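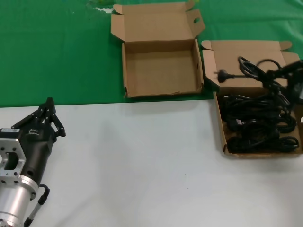 Darlene Cormier
Packaging buyer, Fereck

Grindus Hinged Mailer, plain brown

It is a cardboard box. I have been asked to write more than that, so I shall.

The Grindus is a shallow corrugated mailer with a lid joined along the back. Open it fully and the lid stands up behind the tray, with a tuck flap angled out at each side. The flaps go down inside the walls when you shut it. If one of them won't, you have put too much in, and sitting on it will not help. I speak from a long Tuesday.

Inside it's the same light brown as outside. We do sell a white one, the Bai, which costs more and shows every thumbprint between here and the sorting office.

Good for: scarves, notebooks, flat tins, a folded shirt, most things a customer would call "a little something".
Bad for: mugs. Please stop asking about mugs. The Iven is deeper and sits two shelves along.

Sold flat in packs of 20 or 40. Stock code 106 for the small pack, 123 for the large. No tape is needed to make one up, though you'll want a strip across the front before it goes in the post. Store the flat ones somewhere dry and lying down; left leaning against a wall they take on a curve, and they keep it.

Samples are free, one per customer. We do check.

Orders placed before noon leave the same day, except in June, when we count the stock and everyone is short-tempered.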